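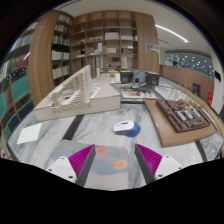 The Auction House at Brultholm

The auction house in Kandari closed for maintenance at the same time every night, and Jocelyn Lumbao had set an alarm for ten minutes before.

She sat on the edge of the bed with the laptop on her knees. On the screen her character, a short woman in a grey cloak, stood at the counter in Brultholm where she had been standing for most of a week. Her purse held 2,673 marks. The Nerow saddle was listed at two and a half thousand.

It had been listed at that price since August. The seller was called Buchanan. As far as Jocelyn could tell he sold saddles and nothing else, and he never moved on price. She had written to him once to ask. He had written back "no" with a full stop.

"Are you still on that?" Zoi said from the hall.

"The servers go down in ten minutes."

"And then what?"

"Then they come up again."

Zoi Economou had been her flatmate for 3 years and had introduced her to the game in the first place, back when they both worked nights at the pathology lab and got home too wired to sleep. They used to play at the kitchen table with their laptops back to back. Zoi was the one who fought things. Jocelyn followed behind and picked up what was left, and then sold it. She found she liked the selling. She learned that dyed wool went up after a patch and that people would pay silly money for arrows if you stacked them in odd numbers. She kept a notebook with the colours of dye down one side and the prices down the other.

Then Zoi got the job in Hobart, and now there were boxes in the hall.

"I need the big tape," Zoi said.

"Second drawer."

She heard the drawer, then the tape tearing. On the screen a man in full plate ran past the counter, jumped twice and ran back the other way. The chat was slow. Somebody wanted a healer. Somebody was giving away pies.

The saddle did very little. It fitted the hill ponies, and hardly anyone rode the hill ponies because they were slower than the horses and would not cross deep water. But Zoi had a hill pony. It was the first thing she had ever won in Kandari, in a raffle at the harvest fair, and she had refused to trade it in for anything better. She rode it with the plain saddle it came with. When the rest of the guild galloped off to a fight, she got there last.

Jocelyn had been selling off her stock for it. The wool had gone first, then the arrows, then a helmet she had been holding for a year in case it came back into fashion. She had sold the helmet at a loss.

She clicked on the listing. A box came up asking whether she was sure.

She looked at the price again. It was a lot of wool. She could wait for the midwinter patch and it might come down, although Buchanan did not seem like a man who watched patches. By midwinter Zoi would be living with people from work and doing whatever they did in the evenings. She had said she would still log on. She had said it twice, and the second time she had been wrapping a saucepan in newspaper and had not looked up.

Jocelyn clicked yes.

The marks went out of her purse all at once. The saddle came up in her bag, a small brown square with a bit of blue on it. She opened the mail window, typed Zoi's name and dragged the square across. There was a space for a message. She wrote "for the pony", took it out, and put it back in again.

The warning came up in red across the top of the screen. Five minutes.

She pressed send.

After a while she walked her character away from the counter, because there was no reason to stay at it. She went out through the north gate and up the road a bit. It was night in the game as well. She had not been outside the town in days and there were new lamps along the bridge.

A message arrived from Buchanan.

"took you long enough," it said.

She started to type an answer and the screen went black, then showed the login page with its picture of the mountains.

"Has it gone down?" Zoi called.

"Just now."

"How long for?"

"2 hours, they said. It's usually more."

Zoi came to the door with the tape around her wrist like a bangle. She had dust on the front of her jumper. She looked at the laptop and then at the clock on the wall.

"I might stay up," she said. "I've only got the bathroom left to pack. I could do with a run around before bed."

"You should," Jocelyn said. "I'll put the kettle on."

She left the laptop open on the bed and went down the hall, sideways, past the boxes — there was not much room now — and moved the last of the newspaper off the kitchen table so there would be space for both of them.

14 shares | 6 comments

We use cookies to remember your reading preferences. Accept | Manage settings

More short fiction
The Ferryman's Second Account
Lag
Patch Notes for a Small Kingdom
My Brother's High Score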